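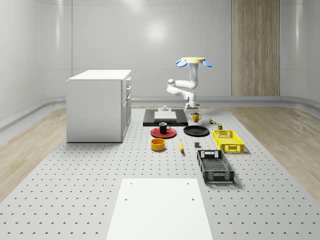 A yellow mug on the grey perforated bench top, in a computer rendering.

I'd been meaning to get out to the Tarbridge pottery open day for years, and this summer I finally did, on 13 July 2023, with my sister-in-law in the passenger seat and a bag of mandarins between us. It's a lovely drive once you're past the Steinbach turnoff, all paddocks and old gums, and we only got lost the once (my fault, I was talking).

The works is called Plidisis, and it takes up a long brick shed behind the railway line. Krum Todorova met us at the door with a tray of tea and took our group of 15 through at a very comfortable pace. You start in the clay room, where it smells like a creek bed after rain, and then go along to the wheels. Krum threw a bowl while chatting over one shoulder about the weather, and I could have stood there all morning!

My favourite part was the glaze room - shelf after shelf of little test tiles, more than 400 of them, each with a colour and a number scratched on the back. The honey colours were the ones I kept going back to. Henrik Haberkorn looks after the glazes and was very patient with my questions, even the silly one about whether you could just use house paint. He told us the same recipe can come out mustard or nearly brown depending on where it sits in the kiln, and he had two tiles from the one batch to prove it.

The big kiln was cooling, so we only saw the door, but there was a smaller one open to look into. Krum said they get through 900 pieces in a good month, most of it plain tableware for cafes up the coast.

Lunch was a sausage in bread and a very good lemon slice, $5 for the two. The seconds table is by the exit, so bring cash and something to wrap things in. I came home with two bowls and a butter dish with a slightly wonky lid, and my sister-in-law bought a jug she's already using for flowers. They open the doors again in November, and we've put our names down for the handbuilding session in the morning.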